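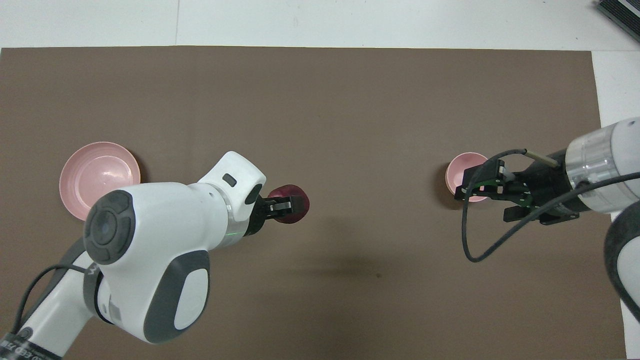

Left arm with the dark red cup, right arm down at the small pink bowl.

Search this list archive Go Advanced

[goltalel-list] Re: Re: two arms, one table, how do you keep them apart?
Monday, posted by Folke Öberg

Hi Ívar, hi all,

Sorry for the slow answer, I've been in the Berkimar basement every evening and the wifi down there is hopeless. Your questions are good ones and I'll take them in the order you asked!

Ívar Laxdal wrote:
> Folke, glad to hear the two-arm setup is alive. I'm at the point
> of bolting down my own second arm here in Ellusholm and I'm scared
> of it. A few things:
>
> How do you stop the wrists from hitting each other? Lodhi gives me
> a zone per arm but I don't see what to do where the zones meet.
>
> Did you put anything on the table or do you work on the bare top?
> Mine is glossy and the camera hates it.
>
> And how hard do you close on things that aren't square? I can pick
> up blocks all day, but anything curved rolls out of the fingers.
>
> Also, what does your cable routing look like? Mine is zip ties
> and prayer.
>
> Ívar

Keeping them apart

I went with the dumbest thing that works. There's a strip down the middle of the table, 60 mm wide, and only one arm is allowed to have any part of its gripper in there at a time. In Lodhi that's a third zone with a lock on it. If the left one has the lock, the right one waits at the edge, and the other way around. It makes the whole thing look a bit shy, but I haven't had a crunch with the lock turned on. I did have one before I put it in (a finger, my own fault, I'd typed a minus sign where there shouldn't be one), so please set up the lock first and play later.

One more thing, check the zones at the height of the wrist and the elbow too. I only checked at table height to begin with, and the elbows swing out a lot more than you'd think when an arm reaches across toward the other side.

The table top

Mine is white, and I had exactly your problem with glare. Now I've got a big piece of plain brown over most of it, matte, no pattern, and the camera is so much happier. I left white showing at the sides, which gives me an edge to line up on when I calibrate. Cut yours bigger than you think you need. My first piece was 1050 mm long and I kept finding the dishes sitting half on and half off it, which drove the detector nuts.

Pink dishes on brown are really easy to pick out, by the way. I have a small bowl and a bigger one for the simple put-this-in-that runs, and if you want something to practice on I'd go for a strong color like that over anything gray or clear. Shadows are still a pain, mind you. An arm holding something over the middle throws a soft dark patch right under it, and for a whole week my detector called that patch an object. I ended up raising the threshold and the false hits stopped.

Round things

Curved stuff was my big headache as well! What helped me was going for the widest part, closing slowly, and then stopping on finger position. I had been stopping on motor current, and by the time the current jumps you've already squeezed the thing out the front. For an apple I stop at 372 on the finger encoder, but that number is for my gripper and my apples, so measure yours. Then lift straight up a little before you go sideways.

The cup is a different story, I take it by the rim and don't bother with the body at all. Much less fuss.

The red apple is my favorite test piece right now. Left arm takes it, right arm stays back with its fingers empty, and the bowl and the plate sit on the table as the two places it can go. I log every try. The log is up to 3135 lines, and I'll put it in the Goltalel files area once I've cleaned out my swearing from the comments column.

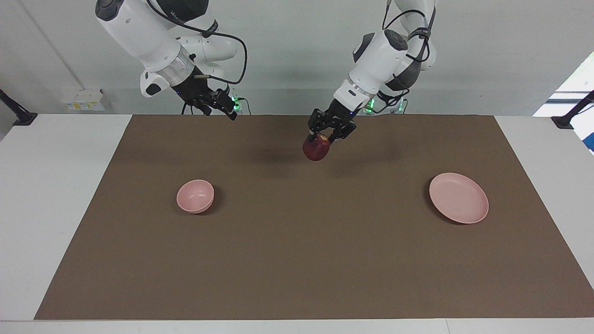
Cables

Ha, zip ties and prayer, same church. I let the black cables run in a big loose arc from the arm down to the wrist, with enough slack that the wrist can turn all the way both directions. It looks messy and I've stopped caring. The time I pulled everything tight and pretty, I popped a connector on the first big wrist turn. Whatever you do, turn every joint to its limits by hand with the power off and watch what the cable does, and keep an eye on any low loop when a gripper goes down near the table. A loop can catch a dish just fine all by itself.

When you bolt yours down, could you tell me what you're using for the base plate? I'm not in love with mine, and I'd like to redo it in May when the drill press is free.

Cheers,
Folke

Goltalel list archive. Copyright stays with the individual posters. Contact the list owner | Back to top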